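Does marker layout matter more than the SLAM? Hand-held gripper results inside

Board: Manipulation and data collection
5 replies

gukero_dan
Hi all, long-time lurker, first real post. I've been working with Quyên Mai on the tracking side of our hand-held gripper project (internally it's called Triệu, and yes I still can't type it on my phone) and we've got a result that I can't decide if I believe. So I'm throwing it to you people!

Short version: we recorded 2485 demos of chair and table tasks, scored the trajectories two ways, and the fiducials on top of the grippers bought us way more than I expected. With the wrist cameras alone, relative pose between the two hands drifts all over the place. Add the head view and let it see the square markers, and the drift mostly goes away. Same demos, same operators, same policy code. 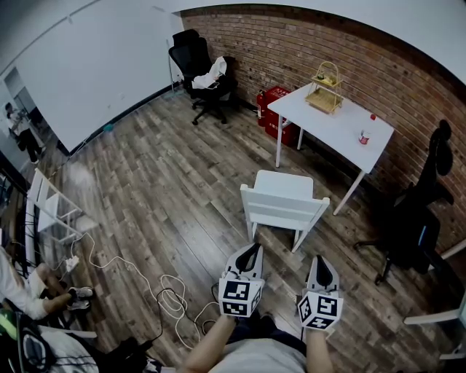

The bit I keep going back and forth on is the faces. We went with several per block, pointing different ways, so when you roll your wrist there's usually still one the head view can read. Quyên thinks a single big flat one would do just as well and be less annoying to calibrate. I think she's wrong but I only have a hunch and one bad Tuesday of bench testing to back it up.

Anyway, poke holes please.

zalent_mo
Cool result, but I'm going to be the grump. How much of this is your room? Brick is a dream for visual odometry, there's texture everywhere. If the wrist-only track drifts in front of a brick wall, I'd want to know what's wrong with the wrist-only setup before I gave the markers any credit. Did you check time sync? We lost a month to a sync bug on our Zalent rig that looked exactly like drift.

gukero_dan
Fair, and yes on sync, we re-did it in May and the gap stayed. But the brick thing cuts both ways! A wall that repeats the same pattern over and over is pretty easy to match to the wrong spot. And half the room is plain white wall, so as soon as you turn away from the brick the feature count tanks.

I'll put down what we run so you can argue with specifics:

1. Wrist track first, fisheye model, no markers used at all. Note that the fingertip pads and the housing are in view the whole time, so mask them or the tracker thinks part of the world is bolted to your hand. 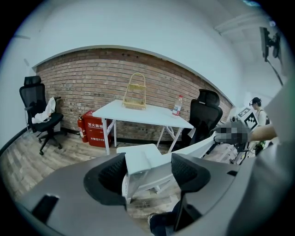 2. Head track separately, then solve for each gripper from whatever marker faces are readable at that moment.

3. Fuse the 2 and throw out any demo where they disagree for too long. This is the step I trust least. The cutoff was picked by eye.

mapleservo
Step 3 is your problem, isn't it? You're tossing the demos where the methods disagree and then reporting that adding markers makes things agree. I'm not saying the effect's fake, but I'd rerun it with nothing thrown out and see what's left.

Also a dumb question – how often does a wrist camera catch the marker on the *other* gripper? On our old Arnari handles that turned out to be a free constraint and we'd been ignoring it.

gukero_dan
Ugh, okay, the filter point is a good one and I don't have a comeback. I'll rerun with everything in.

Not a dumb question at all! It happens, and we don't use it. If you hold one hand low and reach out with the other, the second gripper's marker can land right there in the fisheye, off to the side where the distortion is nasty.

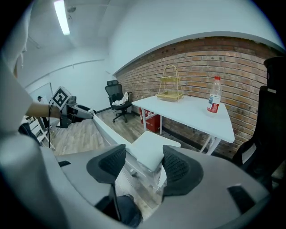

I'd guess the pose you'd get is noisy out near the rim, but even a noisy reading of one hand from the other should pin down the relative part, and the relative part is what the two-handed tasks care about. Quyên is already sketching it as an extra factor in the solve. If somebody has a fisheye corner refinement that doesn't fall apart at the edges, please link it.

zalent_mo
Still want the blank-wall test. Hang up a bedsheet, go do 4 takes, post the curves. If the markers still win by that much I'll come back here and say so.

mapleservo
Seconding the bedsheet. And dan, log which face got used for every pose while you're at it, that'll settle the one-big-marker argument too.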